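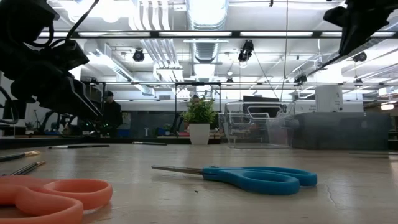

Perception has been the slow part of our stack since January, and this week we finally got time to go through it properly. We run a tool called Ditach that takes a camera view of the table, picks out each object and hands a list to the planner. It does well from overhead. From a low camera it has a harder time. Take the blue-handled scissors in the middle of the table: seen almost level with the surface, the blades are a thin strip of metal on light gray, with ceiling lights reflected in the tabletop next to them. Ditach kept finding the handles and losing the blades.

Losing the blades matters more than it sounds. The planner works out the grasp from the long axis of the object. If all it gets is two loops, the axis comes out wrong and the jaw lines up across the handles at a bad angle.

First thing we tried was raising the contrast before segmentation. It helped with the blades and made the reflections worse. We went from missing objects to having extra ones, all of them ceiling lights. Took it back out the same afternoon.

Second thing was a reflection mask. We build it from a view of the bare table with the lights on, then lower the confidence of anything that overlaps it. Works as long as the camera stays put. Bump the camera and you need a new mask. We added a check at startup that refuses to run if the table edge has moved more than 2 pixels.

Test set for this is 29 layouts, all office stuff: scissors, pens, pencils, markers. Before the mask the long axis was right in 7 of them. With the mask and a retrained edge model it is right in 27. The two that still fail both have a pen lying right up against scissor blades, and Ditach merges them into one object.

Someone asked in the replies why we don't use depth. We do, for the table plane and for anything taller than a marker. A closed pair of scissors lying flat is near the noise floor of our sensor at that angle, so depth gives us very little on the blades.

Planner side: we moved from our own sampler to Deltix in the Fukedthorpe lab. Main gain is that collision checks between the two arms now run in the same process as the grasp search. Before, the left arm could get a perfectly good plan that was thrown out late since the right arm was parked in the way.

Inga is our replay tool. It steps through a logged run and shows what the detector saw next to what the planner was given. Most of the bugs this week were found there - one was a left/right swap in the arm names that only showed up when both arms were waiting.

Still open: the merged objects, and small specks on the table that sometimes get through as detections. A minimum size filter handles the specks but also drops pen tips when the pen is partly hidden. Leaving it off for now.

Config and the mask script were tagged internally on 09/05/2018. We'll post the mask script once the paths in it are cleaned up.

Contact | © Fukedthorpe | Back to top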